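**Preris to Open Second Dendesberg Store in September**

DENDESBERG - Preris, the neighborhood grocery chain owned by Bakke, will open its second store in Dendesberg this September. The new location takes over the former Billus furniture building near the train station, which has been vacant since the furniture business moved out to the highway.

The store will be open from 6 a.m. to 11 p.m. every day. It will employ 58 people, most of them in part-time positions, and applications are being accepted now at the existing Preris store and on the company website. Training starts in August.

Shoppers will find fresh produce, a bakery counter, a small pharmacy section and a larger choice of chilled and ready-to-drink beverages than the first store carries. Bottled coffee and tea have sold well with commuters, and the drinks aisle has been placed next to the station-side entrance.
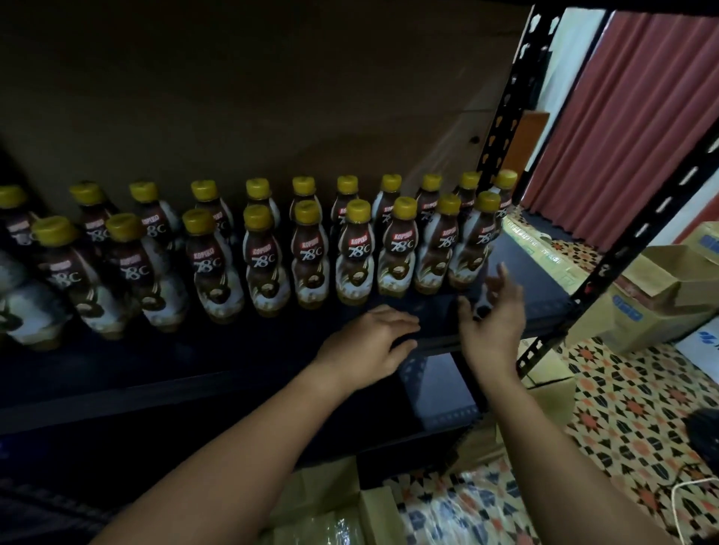
Parking was the main concern raised by residents during the planning period. The lot behind the building has been repaved and now holds 60 cars, with covered racks for 40 bicycles along the north wall. Deliveries will use the side street and will not take place before 7 a.m.

The first 1,000 customers will receive a reusable shopping bag. Preris loyalty cards from the existing store will work at the new one, and points can be used at either location from opening day.

The old Billus sign on the front of the building will stay in place at the request of the town. The rest of the front has been cleaned and repainted in its original color.

**About Preris**

Preris runs small and mid-size grocery stores in towns across the region. It is a wholly owned subsidiary of Bakke.

**Media contact:** Preris Press Office, Dendesberg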